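Print this entry
E-mail this entry

March 4, 2024

My hand hurts. I'm typing this with my left and two fingers of my right, so if there are typos, too bad, they're staying in.

So we did the books today. Finally! After all that arguing in February about whether our task for the Zornville meet should be cups (everybody does cups) or folding something (no, no, no), the club voted for shelving, and I was one of the people who voted for it, so I can't really complain. The idea is that the arm takes a book off a messy pile and stands it up next to the other books, spine out, like a person would. Sounds like nothing. My little cousin could do it. But try doing it with two fingers and no thumb and you start to respect your own hands a whole lot.

For anybody reading back who missed how this works: the arm learns from us. We squeeze the hand-held gripper and do the job ourselves, over and over, and the camera on it records every go, and then Wai-kit's part of the team feeds all of that to the training. Our target is 901 good ones before the meet. Not 900. Rosalind wrote 901 on the whiteboard as a joke, the extra one being "for luck," and then it got copied into the project plan that went to our advisor, and now it's official and we're stuck with it.

Anyway, I got there early and had already made up my mind that I was going to be great at this. I wasn't! My first go, I opened the fingers, came straight down, squeezed, and the top book scooted sideways and took the one under it along for the ride. Second go, same thing. Rosalind was on the laptop marking them good or bad and she kept saying "bad" in this very cheerful voice, like a flight attendant. I had 11 bads before I had a single good. I'm writing that number down so that in a year, when I'm telling somebody how easily I picked it up, I'll have to look at it.

What I was doing wrong was treating a paperback like a block. It's not a block. It bends, and the cover slides on whatever cover is under it, and if you grab it flat across the middle you've got the whole width to get around and the fingers hardly open that far on the fat ones. Pak-hei finally took pity on me and showed me his way. You nudge it first so that one edge hangs over the pile, then you come in on the spine side, low down, and pinch the thickness of it. Then you roll your wrist. It's all wrist, hence the typing situation.

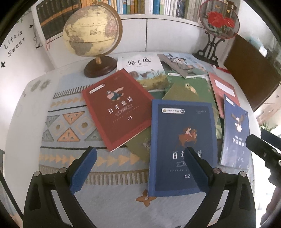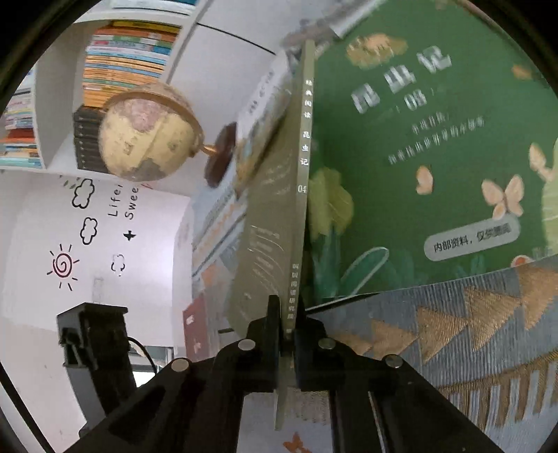 The thin ones are the nicest once you know the trick, and the worst if you don't. I got a bit of a rhythm going and Lachlan started humming some kind of game show music every time I went in, and I laughed and wrecked a perfectly good one. Rosalind: "Bad!" We made him go get snacks after that.

Oh, and we had a real fight about whether a bad try that gets saved counts as good. Like, you fumble it, it starts to go over, you catch it and stand it up anyway. Wai-kit says keep them, all of them, those are the best ones, because otherwise the arm only ever sees things going right and has no idea what to do when a book tips. Rosalind says if we keep them the arm will learn to fumble. They went around and around on it. I sort of think Wai-kit is right, but I didn't say so, as Rosalind was my ride home. In the end we made a third pile, "saves," and we're going to train it both ways and see. That's twice the waiting, of course, and the club computer is slow as mud, but fine.

Bình came by near the end to look at the fingers. She's in charge of anything that bolts onto anything, and she'd been hearing from Pak-hei that the grip was off. She sat and squeezed the thing open and shut maybe a hundred times with her eyes closed, listening to it. I couldn't hear a thing. She says there's a tiny bit of play in the hinge and she wants to take it home and shim it. I said please don't take it home, we've got a session in two days. She said she'd have it back. We'll see! Last time "I'll have it back" meant we got it in pieces in a sandwich bag with a note that said "almost."

By the time we quit I'd done 40 good ones. Forty! Pak-hei did more but he's been at it longer and also he doesn't talk while he works, which I'm told is a thing people can do. I tried it for one whole stretch and it did help, I'll give him that. You get kind of slow and sleepy and your hand knows where to go. Then you do five in a row and start thinking about how well it's going and that's the end of it.

One thing I want to remember for next time: say out loud which book you're going for before you reach. I kept changing my mind halfway (ooh, that one's closer) and Wai-kit says you can see it in the path, this little wobble where I dither, and he doesn't want a robot that dithers. I said maybe it'll be charming. He said the judges at Zornville don't score charming. I looked at the rules when I got home and he's right, they don't, it's just books stood up, time, and points off for touching anything you weren't supposed to.

About the touching. That's what's going to kill us, I think. Lachlan heard from somebody on the Ustdale team that they had a run last year that was perfect except the elbow brushed something on the way back, and they dropped from first to way down the list. So now we're all paranoid about elbows. Lachlan wants to make a rule that if any part of you bumps anything other than the book you're on, the go is bad, even if it was beautiful. I'd vote for it, but could we please vote for it after I've got my count up?

We also still don't have a name for the arm. It's been "the arm" since the fall and the entry form has a box for it. Pak-hei wants Dramwood, and he won't tell us where that comes from. Bình wants Varela, after a character in a show she's watching. I said why not Paige, get it, Paige, page, and got a long silence and then Rosalind said "bad" in the flight attendant voice. So that's going to be a thing forever now.

Mom asked at dinner what I did all day and I said I stood books up. She said my room could use some of that. Walked right into it.

Homework for me before next session:

Ice the wrist.
Read the part of the rules about resets again, since I think we're allowed 2 and Lachlan thinks it's only one.
Text Bình every day until the gripper is back. Be nice about it.
Find out if we can borrow a couple of hardcovers. We've trained on so many floppy ones and I've got a bad feeling the judges will hand us a big heavy dictionary.

I really do want to see it go. So far the only thing the arm has done by itself is the practice reach from last month, when it went out, stopped over a book, and sort of hung there thinking until Lachlan hit the button. But it went to the right book! We all yelled. I'd like it to pick one up before I graduate, is that so much to ask.

Okay, wrist says stop. Rosalind just texted that she went back over my goes and moved three of my goods into saves, so I'm down to 37. I'm going to bed mad.

Print this entry
E-mail this entry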